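Tukby End-Grain Oil for boards and worktops

We started making Tukby because we wanted a board oil that we'd be happy to use at home, week in and week out, and we're still a bit giddy about how well it has come out. It's a clear, food-safe mineral oil with a little beeswax melted in, and it goes on with an old cotton rag and very little effort. If you own a chopping board, a rolling pin, a butter dish or a wooden worktop, you've got something to try it on!

It's at its best on pale timbers. Maple, birch, sycamore and beech can go grey and thirsty-looking when they've been washed a few hundred times, and plenty of oils answer that by turning them orange. Tukby keeps the colour very close to what you started with, just a shade warmer, and the grain comes up beautifully. Darker woods like walnut and cherry drink it up too – expect them to deepen quite a lot on the first coat.

How to use it

Start with a clean board that has been left to dry overnight. If the surface feels furry, give it a light rub with fine sandpaper, always along the grain, and wipe off the dust. Warm the bottle in a jug of hot water for a few minutes so the wax loosens, then shake it well.

Pour a small pool in the middle and work it outwards. Do both faces and all the edges, and go over the end grain twice (it soaks up far more than you'd think). Leave it for 20 minutes, wipe away anything still sitting on top, then stand the board on its edge until morning. A new board wants 4 coats, one a day. After that, a quick top-up whenever water stops beading is plenty.
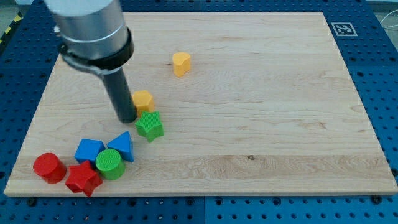

Big boards need a little more patience than small ones. A wide slab that gets oiled on one face only can start to cup, so please do turn it over, even if the back never sees a knife. The same goes for pastry boards that live flat on the counter. We like to put ours away on its side for a night every so often, with air getting to both faces.

What about worktops? Yes, with pleasure. Go easy near the sink, where a thin coat done often beats a thick one done in spring and forgotten. The Dabbas cloth is handy for this. It's a tightly woven cotton square that doesn't shed, it washes well by hand, and we use ours for bread tins in between.

Sizes and what goes with it

The standard bottle is 250 ml, with a flip cap that closes properly (our last cap didn't, and we heard about it). The refill is a one-litre tin. The Pindo wax bar is a firmer mix for spoons, handles and salad servers, and you simply rub it on and buff. If you're bringing an old board back to life, the Vedov scraper lifts off dried dough and stubborn bits without digging into the wood.

Please don't leave used rags near the hob, keep the bottle out of reach of small children, and never put an oiled board in the dishwasher. Kept somewhere cool, an opened bottle is good for 5 years. It may turn cloudy in a cold pantry, and a warm jug of water clears it in no time.

We've had 1,838 orders for Tukby so far, and the notes people send with their reorders are a joy to read. Rolling pins come up again and again, and so do cheese boards rescued from the back of a cupboard. We pack every Monday, and refill tins are back in stock from June.

Contact us | Delivery and returns | © Tukby | Back to top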